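The bus from Sotlow was late again, so I got to the club room after the others had signed in. The board said 947 in red marker, the number of runs we had saved. The Fledis judges wanted the log with the entry form, and the form was due at 7.

I was in my second year on the Fleury team. The first year I had cut foam and swept. Now I had the arm from four until the bus home, and my job was to teach it to find things by shape when the color was no help. We had named the program Flodance, after a misprint on a school flyer, and the name had stuck.

I put my bag under the bench, pulled up the stool and read the notes from the last shift. They said: lost it twice, try slower.
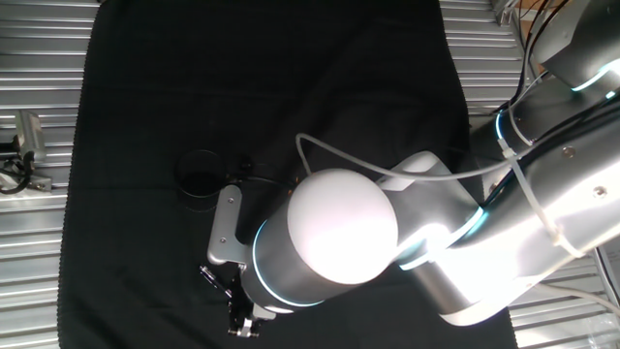 Flodance did fine on white paper. It did fine on a green towel. Dark on dark was where it failed, and dark on dark was the whole second round. I looked down at the black cloth and the round thing lying on it, up and to the left of the gripper's bracket. All I could make out was the thin bright rim. The inside was as black as the fabric. If that was all I had to go on, it was all the program had, too.

I opened the code and took out the part that looked for a filled shape. I wrote a new part that looked for a circle with nothing in it. It was 19 lines long and I typed it slowly. My coach came by, read it over my shoulder, and went to help with the forms.

I started run 948. The program drew its guess on the laptop, a green ring, a little too far left. I changed one number and ran it again. The ring moved right and stayed there.

I went to the board, wiped off the 7 and wrote a 9.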